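Section 3. Preparing the noodle cooker for service

This section covers filling, heating and basket set-up for the Grisodard countertop noodle cooker. Installation, leveling and the water connection are covered in Section 2. Do not start the steps below until the unit has passed the leak check at the end of that section.

3.1 Before filling

1. Set the main switch to OFF and unplug the unit.
2. Close the drain valve. The handle must sit at a right angle to the pipe.
3. Remove the baskets, the basket rack and the starch screen from the tank.
4. Wipe the tank with a soft cloth and clean water. Do not use steel wool.
5. Refit the starch screen with the folded edge down. Press on both corners until it sits flat on the tank floor.
6. Refit the basket rack.

CAUTION: Never run the heater with the starch screen removed. Noodle scraps that reach the heating element will burn on and can trip the overheat cutout.

3.2 Filling and heating

1. Fill the tank to the lower line with cold water, then continue to the upper line. Do not fill past the upper line. The water level rises when loaded baskets go in.
2. Plug in the unit and set the main switch to ON. The green lamp lights.
3. Turn the heat dial to 8. The amber lamp lights while the tank is heating.
4. Wait for a full rolling boil. The amber lamp may go off shortly before this point; go by the water.
5. Turn the dial down to the lowest setting that holds the boil with all baskets in place.

Note: At sites above 1000 meters, water boils at a lower temperature and noodles need more time in the basket. Leave the dial at 8 and lengthen the timer setting as described in 3.4.

Note: Do not salt the water. Fresh ramen noodles made with alkaline salts do not need it, and salt pits the tank over time.
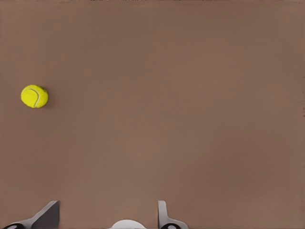
3.3 Loading the baskets

1. Loosen each noodle portion by hand and shake off the extra flour over a tray, away from the tank.
2. Drop the portion into the basket. Load one portion per basket.
3. Lower the basket until the hook rests on the rack.
4. Start the timer for that position at once.
5. Stir with long chopsticks for the first few seconds so that the strands separate.

Do not load all baskets at the same moment unless the water is at a full boil. A drop in temperature gives a soft surface and a raw center. If the boil stops and does not come back quickly, stagger the orders.

WARNING: Steam and splashing water can cause severe burns. Lift baskets straight up by the handle, let them drain over the tank, and shake them away from the body.

3.4 Setting the timers

Each basket position has its own timer. The factory setting suits thin, straight noodles cooked firm. Thicker or wavy noodles need a longer setting.

1. Hold the position button for 3 seconds. The display flashes.
2. Press + or - to change the time.
3. Press the position button once to store it.

If no button is pressed, the display returns to the old value and nothing is stored. Stored values are kept when the unit is unplugged.

Note: Units fitted with the Viklund control panel have a separate STORE key. On these units, press STORE in step 3. All other steps are the same.

Test each stored time with a single portion before service. Cook, drain, place in hot broth and taste. Noodles go on softening in the bowl, so the portion should be slightly firmer out of the basket than the final texture wanted.

3.5 Changing the water

Cloudy water foams, boils over and leaves a starchy film on the noodles. Change it when foam stays on the surface after stirring, and in any case after 600 portions or at the end of the day, whichever comes first.

1. Set the dial to 0 and the main switch to OFF.
2. Let the tank cool.
3. Place a container under the outlet or connect the Idov drain hose.
4. Open the drain valve slowly.
5. Rinse the tank and screen, then repeat 3.1 and 3.2.

CAUTION: Do not pour cold water into a hot, empty tank. Warping caused this way is not covered by the Trurnutness parts warranty.

For descaling, see Section 5.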